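The Blanket Years

I came to mending late and by accident, which is how I come to most things. The armchair in our front room had gone through at one arm, my mother-in-law was due in July, and I thought, how hard can it be? Reader, I sewed the arm cover to my own sleeve. Twice!

But something stuck (besides the sleeve). I unpicked the lot, had another go that evening with the radio on, and by bedtime I had a patch that held. It was ugly as sin and I kept walking back in to look at it. I've been at it ever since, and these days friends leave carrier bags on my doorstep without even ringing the bell.

Most of what I know I got from Madhu Vishwakarma, who runs a mending evening above the Kadmont, our local café. You go up a horrible narrow staircase, you pay for your tea, and you sit wherever there's a chair. Madhu doesn't really teach. She wanders past, picks up what you're doing, says 'hm' and puts it down again, and you learn to tell the good hm from the bad one. My first few weeks were all bad hms. Then I brought in a blanket my gran had used on every picnic of my childhood, moth-eaten in 6 places, and Madhu sat down next to me and stayed there until closing.

Blankets are where I'd tell anyone to start, by the way. A shirt has to fit a person and a sock has to put up with a shoe, but a blanket just lies there and lets you get on with it. You can go wrong for a whole evening and the thing will still keep your knees warm. I did gran's in a yellow wool that doesn't match at all, and my daughter has claimed it for the sofa, yellow bits outwards.

Efe Afolabi, who sits by the window and is much neater than me, thinks the yellow is a crime. He matches his threads in daylight, takes 2 or three home on approval and brings back the losers. His work vanishes. I've watched him hand a jacket back to its owner and seen her turn it over and over, looking for the hole. I do admire it, but I like to be able to find mine again – it's a bit like pencilling the children's heights on the door frame.

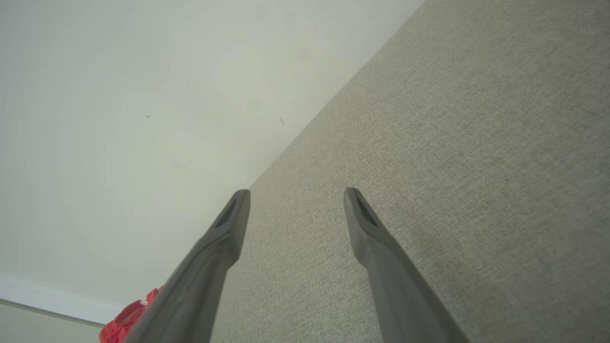
What to look for in a cloth

Texture is your friend. A nubbly weave or anything with a bit of fluff will hide wobbly stitches, while a smooth cotton sheet shows every one. Before you thread a needle, spend a minute with your fingers on the cloth. Tug it gently along its length, then across, then cornerways, and notice where it gives. Your patch wants to give in the same direction or it'll pucker the first time you wash it. I ignored this for a year and own some very puckered cushions.

Hold it up to a lamp as well. The hole you can see usually has a thin, tired patch all the way round it, and if you stitch into that you'll be back within the month with a bigger hole. Go out until the cloth feels solid, even if it makes the darn twice the size you'd planned.

And wash things first, please. Yakubu Lawal once brought in a dog blanket straight from the dog, and we had the windows open for the rest of the night. He's now very good at dog blankets, and does them for half the street, washed.

My own bag this week holds a cardigan with no elbows and a tea towel somebody is oddly fond of. I've got the yellow wool out again. Efe can look the other way.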